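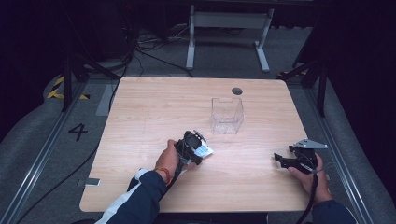 Getting good work out of a pair of hand-held grippers

Tips from the Revular two-hand kit, after three weeks of use
November 13, 2018

The Revular kit is sold as a pair of hand-held grippers you use to teach a robot arm a job. You do the job yourself with the grippers, the kit records how they moved, and the recording goes to the arm. I rented a set from Renell for our packing workshop, where we want an arm to take over box filling. These are the things I wish had been in the booklet. Most of them apply to any kit of this type.

Setting up the table

Use a table with nothing on it except what the job needs. Tape rolls, pens and coffee cups all end up in the recordings, and you will knock them over anyway. A gripper is longer than your hand and it takes a day or two before you stop forgetting that.

Light wood or a plain mat works best. Our steel bench threw so much glare that we gave up on it by the first lunch. A matte tabletop fixed that with no change to the lights.

If your table has a cable hole, keep the work away from it. Small parts go down it. Cover it with tape if you are handling anything smaller than a bottle cap.

Mark where the table legs go. Two strips of tape per leg is plenty. The table will get bumped, and you want to put it back without measuring again.

Table height matters more than I expected. Set it so your elbows are slightly bent with the gripper tips touching the surface. Too high and your shoulders are sore by mid-morning. Adwoa Owusu is shorter than I am, so she stands on a low platform when it is her turn and we leave the table alone.

Boxes and bins

Clear plastic boxes are handy because you can see into them from any side, but they are light and they slide. A small square of shelf liner underneath stops that. Cut it smaller than the box so it does not show.

Wipe clear boxes with a damp cloth and let them air dry. Paper towels leave lint and static, and small foam pieces will cling to the walls all afternoon.

Start with an open box. Lids can wait until you can do the simple version without thinking. We tried lids on day one and threw out the whole session.

Turn the box the same way every time at first. Once you have a good batch, start changing the angle a little between runs.

Holding the grippers

Put the wrist straps on before you pick anything up. Replacement jaws are sold only in sets, and Renell charges $115 a set. We have bought one.

Hold loosely. A tight grip makes the tips shake, and the shake is in the recording for good.

Start each run with the jaws open and apart, and end it the same way. Marion Dow says "open" out loud before each start, and it has cut down on her restarts, so now we all do it.

Come down on an object from above, or in from the side, but pick one and finish it. Changing your mind halfway gives you a curve that the arm will copy very faithfully.

Use both hands only if the job calls for both. With a box, one gripper can steady it while the other places. If the second hand has nothing to do, hold it still and off to one side.

Push sleeves up or wear something with a snug cuff. Loose cuffs catch on the trigger.

Cables

Let each cable drop straight down from the handle and leave enough slack to reach the far corner of the table. If you feel a tug at full reach, you need more slack.

Do not let the two cables cross. If they do, stop between runs and sort them out. It takes ten seconds early on and a lot longer after lunch.

Floor cables should run behind you or along a wall. Where one has to cross a walkway, put a cable cover over it. Hazard tape on the floor beside stand legs is worth the few dollars too. I kicked a stand twice before we put ours down.

During a session

Stop after 11 runs and rest your hands. We tried longer blocks and the later runs were sloppy.

Delete bad runs right away. If you wait until the end of the day you will not remember which they were. The Revular software lets you flag a run with a long press, but the flag does not delete anything, so you still have to go back and do it.

Write down who did which runs. Saron Gudeta is left-handed and works the box from the other side, and we had to separate her runs from mine later with nothing but the clock times to go on.

Check the front of the grippers at every break. Cards and labels clipped there can work their way around until they get in the way of the jaws.

Cleaning and storage

Wipe the jaw pads with a barely damp cloth. No alcohol - it made ours tacky.

Use a lens cloth on anything with a camera in it, and nothing else.

Coil the cables in loose loops and hang them. Do not wrap them around the handles, which is how the first pair we were sent had been packed. One of those cables was already stiff near the plug.

Keep the small brackets and screws in a jar with a lid. They roll.

Is the kit worth it?

For renting, yes. The grippers are comfortable, the setup took us one morning, and the trigger has a good feel to it. The booklet is thin and the straps are too long for small wrists. Naa Dogbe shortened hers with a hair tie.

For buying, I am less sure. Renell quoted us $3,344 for the pair with the software included for the first year. Valdebenito has a similar kit that I have only handled at a counter. It is lighter, but the jaws did not open as wide, and our boxes need the width. Zondeo only rents for a month at a time, so we did not try theirs.

We are keeping the Revular set until the end of November. So far the arm fills a box correctly when the box is square to the table edge. With the box turned it still misses the corner, and that is what we are recording now.

Obed Mahama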